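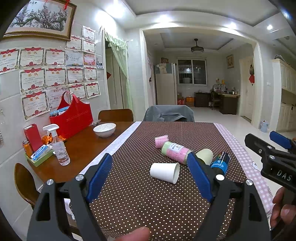

4. Fitting the cloth

The Flurketti table cover can be used on any rectangular table. Patterned cloths can be laid either way up unless the label says otherwise.

4.1 Before you start

Clear the table and wipe it with a barely damp cloth. Leave polished wood to dry for 9 minutes. Wax or spray polish should be left overnight.

4.2 Laying the cloth

1. Unfold the cloth on the table with the care label facing down.
2. Find the centre crease and line it up with the middle of the table.
3. Pull the cloth towards one short end, then the other. Work from the middle.
4. Check the drop at both long sides. It should be no more than 26 cm where people will be sitting.
5. Smooth out any folds with the flat of your hand.

Note: To cover only part of a table, start at the end you want covered and let the border hang over. The other end should lie flat on the wood.

4.3 Fixing the clips

Each pack has 2 corner clips and a strip of felt.

1. Stick felt to the inside of each clip.
2. Push a clip over the table edge at each corner of one short end.
3. Tighten the screw by hand until the cloth no longer slides.

Caution: Do not use pliers on the screw. The clip can mark the underside of the table.

Caution: Remove the clips before putting in or taking out an extension leaf.

4.4 Heat

The cloth is not a heat mat. Put a mat under anything hotter than 80 °C, and under all pans and teapots. On varnished wood use a mat for dinner plates too.

4.5 Taking the cloth off

1. Undo both clips.
2. Fold the long sides in to the middle so that crumbs stay inside.
3. Lift the cloth off. Dragging it may scratch a glossy finish.
4. Shake it out before washing (see section 5).

For spare clips, write to Ishbel Ritchie at Skekano and quote the number on the care label.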